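July, by Manuela Zuccaro

When I moved to Grerkville I brought my clothes in two suitcases and no hangers at all. The wardrobe in the flat had a few left behind by the people before me, the thin wire ones from the dry cleaner, and for a long time I used these and did not think about it. Then one morning I took out my good blue blouse and it had a small rusty line on the shoulder, and I became a person who thinks about hangers.

My mother in Rakov irons everything, also the pillowcases. I do not iron if I can avoid it, so for me the way a thing hangs is important. If a jumper hangs on wire for one winter, it gets two little points at the shoulders, like ears, and you can wash it three times and the ears stay. Jumpers I now fold. Blouses and dresses must hang, there is no other place for them.

So this month I emptied the wardrobe onto the bed. There were 77 hangers, which surprised me, as I own perhaps 40 things that need one. Some were broken at the neck. Some had clips that did not close any more. The wire ones I took back to the dry cleaner in Baudry Street, and the lady was pleased to have them.

What I wanted to keep was harder to decide. Wood is beautiful but thick, and my rail is short. The velvet kind holds very well, but it leaves fluff on black cloth and I find it difficult to push a shirt along. In the end I chose the flat plastic ones with strips of rubber on them.

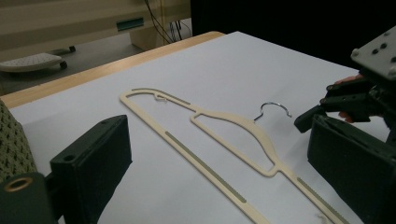 They take very little space on the rail, and a dress with narrow straps can go on the small catches near the ends. For a wide neck the rubber is a great help. Before, I found my summer dress on the floor of the wardrobe nearly every evening.

I still have one question, and maybe a reader knows. Does the rubber become sticky with the years? My cousin had some from a shop in Cilolport and she says that after a hot summer they left marks on a silk shirt. I do not own silk, but I would like to know before I buy more. For the moment the winter coats are on the old wooden ones, and the rest of the broken hangers are in a bag by the door.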